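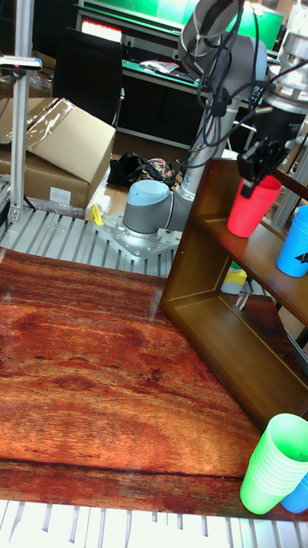
We'd been meaning to get out to the Jullby open day for years and finally made it on August 9, 2019, after a drive that should have taken two hours and took nearly three (roadworks, then a wrong turn, then a bakery). If you don't know it, Jullby is the old woollen mill on the river, and once a year they let the public wander through.

Parking is in the paddock across the road and costs 6 dollars, cash only, so bring coins! We got there at opening and there was already a queue past the gate.

The carding room was my favourite. It smells of lanolin and machine oil, and when they switch the big carder on you feel it in your teeth. Upstairs is the dye room, where the bloke at the vats let us dip sample skeins in a greeny-blue they call Tudulis. Mine came out patchy and I love it. There are 18 steps up to that floor and they're steep, with no lift, so my mum sat that bit out and had a scone instead.

The weaving shed was a bit of a letdown. Only one loom was going and you couldn't get near it for prams. I did get a good look at the pattern books, though, and pattern 831 is the exact check of the blanket we had on the couch when I was a kid. I got quite emotional over it, in front of strangers.

Lunch was from the Yáñez van: a lamb roll, very good, slow line. Then the seconds shop, where I'd set myself a limit and spent more than 200 dollars. Two throws, a grey scarf with a pulled thread, and a bag of offcuts I have no plan for.

Wear flat shoes and take a jumper, even in the sun. The mill floor is freezing.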